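Teletti Side Plate, Light Gray

A shallow round plate with a raised rim, sized for a bagel, a pastry or a slice of toast. The soft gray goes with most table settings, and it looks good on a plain white table. 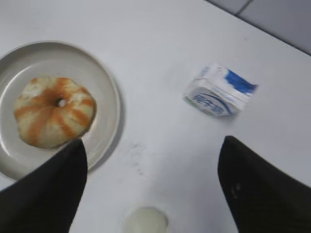
The rim keeps crumbs off the table and gives you something to hold when you clear up. Plates stack flat — a set takes up very little shelf space. Dishwasher safe on the top rack.

Sold in sets of 2. Item no. 2504. Orders ship from Burnmont in three working days.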